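Okay, a little thread on learning to sleep again at 46, since a few of you asked how August went. Get a cup of something, I do go on.

First thing I changed was reading in bed. Paper only, one lamp, phone charging in the kitchen. I cheated twice the first week.

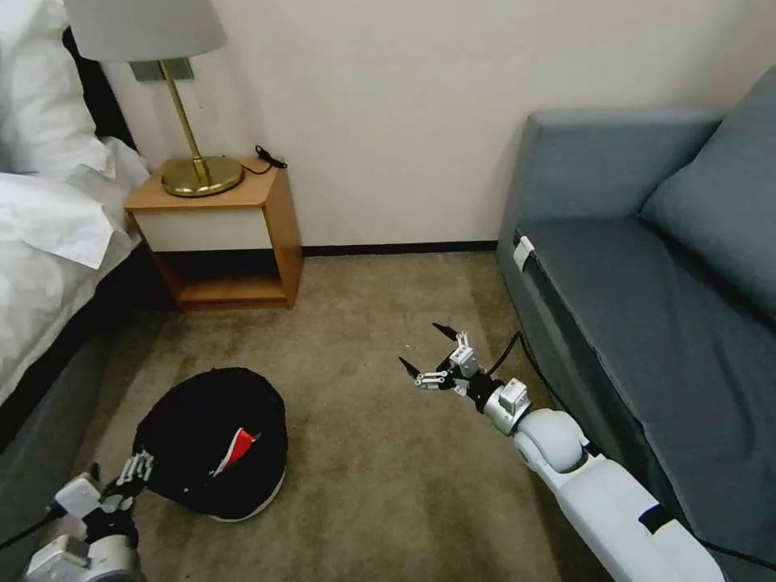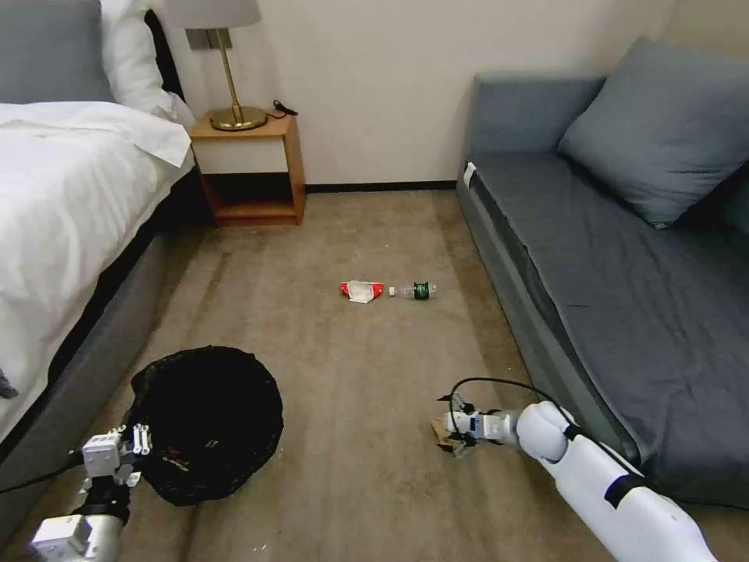 Second thing was coffee. I used to have my last cup at 4 pm and swear it did nothing to me - my friend Hülya laughed out loud at that one. Now I stop at noon, and oh, I do miss it!

I kept a sleep diary for 31 nights. Mostly it says "woke up at 3, thought about taxes." But the last page or so is nearly blank, and I'm very fond of those blank lines.

Walking helped too. I aimed for 4,000 steps after supper, down to the bakery and back the long way, even in drizzle.

Still working on the 3 am taxes. If you have a dull audiobook to recommend, please send it my way - the longer the better.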